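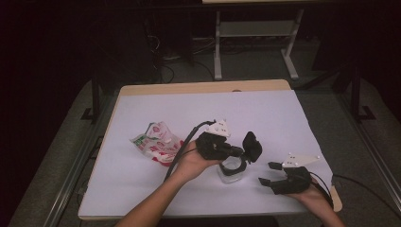

Home Products Downloads Support Forum Log in

Drikstead Support Desk
Product: Erkley handheld gripper kit, pair, wired
Subject: Left gripper loses tracking whenever it gets near a cup
Status: Solved, mostly
Opened: Dec 24, 2022

Opening report (customer)

We bought the two-handed Erkley kit to record tabletop demos. Setup went fine, which should have worried me. The right gripper behaves itself. The left one tracks well until I lower it over the rim of a clear plastic cup, at which point the Nesow recorder decides my hand is somewhere under the floor. The preview arm then tries to follow it there.

Tried so far:
- restarted the recorder
- restarted the computer
- restarted the recorder again, in a firmer tone
- moved the desk lamp
- put paper down over the tabletop

The paper helped a little. The log says "marker lost, left" and then, a moment later, "marker found, left," as if it had only stepped out for coffee. I'm aware of the date and don't expect an answer before the cookies are gone.

Reply (support)

Thanks for the clear report. Please send the output of the marker check for both sides, and tell us which marker plate is mounted on which gripper. The kit ships with plates in two sizes and the recorder has to be told. Also, please run the left side for a full session with no cup at all.

Reply (customer)

No cup, 600 frames, zero dropouts on the left. With the cup, the same number of frames and 9 separate trips to the underworld. The right side had none either way and is getting smug about it.

The plates don't match. The small one is on the left and the bigger, more triangular one is on the right. They came out of the box that way and I took it for a design choice.

Marker check output:
left: profile = large, status OK
right: profile = large, status OK

I notice "status OK" is doing a lot of work there.

Reply (support)

That's your main problem. The left side is loading the large profile for a small plate, so its distance estimate is off from the start. The recorder tolerates this while the plate faces the camera squarely. When you tip your wrist to hook a finger over a rim, the plate tips too, and the solution falls apart.

1. Close Nesow completely. The tray icon counts as open.
2. In the device page, set left to "small."
3. Delete the old left calibration. Don't overwrite it.
4. Recalibrate left, including the tilted poses. The wizard lets you skip those. Please don't.
5. Route the cable so it arcs over the back of the hand and down the forearm, clear of the plate.

"Status OK" only means a profile was found. We've passed that one along.

Reply (customer)

Step 3 took three attempts because the delete button is the same gray as the window. Otherwise it went as described. I had in fact skipped the tilted poses. They were boring.

Same cup, same table: one dropout in 1,000 frames, and that was me leaning in to look at it. A crinkly snack wrapper gives no trouble on either side, apart from being a snack wrapper.

Remaining complaint: after 5 takes or so my left wrist has opinions about the cable. Is there a lighter one?

Reply (support)

Not at present. Oyelaran makes a forearm strap that fits and takes the pull off the wrist. We don't sell it, so there's nothing in it for us. The wizard will stop offering "skip" on tilted poses in the May release.

Reply (customer)

Strap ordered. You can close this. I'd give the kit a good review if the delete button were visible.

Ticket closed by customer. Reopen within the portal if the issue returns.

Related tickets
- Erkley: right jaw slow to open after long sessions
- Nesow recorder won't quit from tray
- Replacing a scratched marker plate
- Left and right swapped in exported takes

We use cookies to keep you logged in and to remember your ticket filters. Accept Manage settings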